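Reading Middlemarch at the Slow Speed

21 August 2019

I finished Middlemarch last night, a little past midnight, with the dog asleep on my feet and a cold cup of tea beside me. It took me 173 days! My friend Emlyn Kemeys read it in three weeks and kept asking (very kindly) whether I'd "got to the good part yet," and I kept telling him I was on page 200 and perfectly happy there.

I'd tried it twice before. The first time I was nineteen and gave up after 40 pages, mostly out of crossness with Dorothea for wanting to marry Mr. Casaubon, that dry old stick with his endless notes. I couldn't see why anyone would spend so long on a mistake that big. Now I'm a good deal older and have made a few big mistakes of my own, and I found I was much softer on the pair of them. There's a chapter that starts off with Dorothea and then the narrator stops and asks why it always has to be her side of things, and turns around to look at him instead. I put the book down for a whole evening after that one. 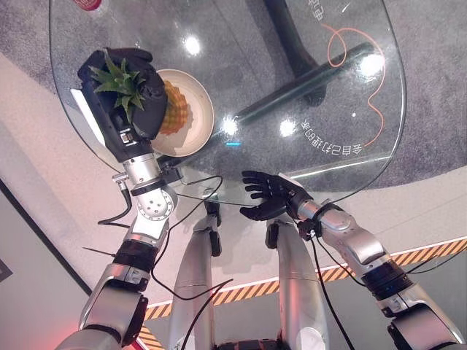
Lydgate was the one who broke my heart, though. He comes to town with such grand plans, and it's the furniture bills that get him in the end, the furniture bills and Rosamond's lovely neck. I read most of those chapters on the bus to Plumport and missed my stop twice.

Anyway, I'm going to let it settle before I start another long one. Emlyn is pushing for Daniel Deronda and says we could begin together in November, so I've told him yes, as long as he promises to wait for me at the end of each book.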